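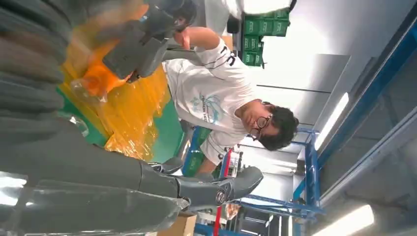 From: Nawal Ouali
To: lis-hands list
Subject: Re: right hand loses its zero on film packs

Hello Dale, hello all,

Dale Bergeron wrote:
> We have two hands on the cell in Clallimdale and only the right
> one gives trouble. After maybe 600 grasps the index finger closes
> too early and the pack slides out. I home it again and it is fine
> for a while. Left hand never does this. Same firmware on both. Did
> somebody see it already? I am ready to order a new finger from
> Kodon but they want 20 days.

Please wait with the order. We had the same fault on our Jemo cell in August and the finger was good. In our case it was the tendon tension together with the homing pose.

The homing routine closes each finger against the palm until the current rises, and it takes this point as zero. If the tendon is a little slack, the current rises too late and the zero is wrong from the beginning. You will not notice it with a carton. With film you notice, the film gives no resistance and then suddenly it folds and gives a lot.

What we did, in this order:

Power off the hand, wait until the fingers are free. Move the index finger by hand and feel the play at the first joint. Compare with the middle finger.

Open the cover on the back of the hand and turn the tension screw a quarter turn. Not more. Anas Erraji turned ours a full turn the first time and the motor was hot after 100 cycles, so we had to begin again.

Home with nothing in the hand. Repeat the homing 6 times and write down the value each time. Ours was jumping before, and after the screw it stayed almost the same.

Then teach the grasp again on a real pack, with the film on it. Do not use the old taught points. For this part one person holds the pack and guides it to the fingers at slow speed, and a second person stays at the stop button. Ingeborg Moser insists on the second person and I agree with her.

One more thing, please look at the finger pads. Film leaves something on them, I don't know the right word, a kind of thin grease. We clean them at every shift change with a cloth and alcohol. Nesma Tazi has a note about which alcohol is allowed for the pads, I can ask her to send it to the list.

If the zero still moves after this, send me the homing values and the current limit you use. I suspect that your limit is the one from delivery, and for us this was too high.

Regards,
Nawal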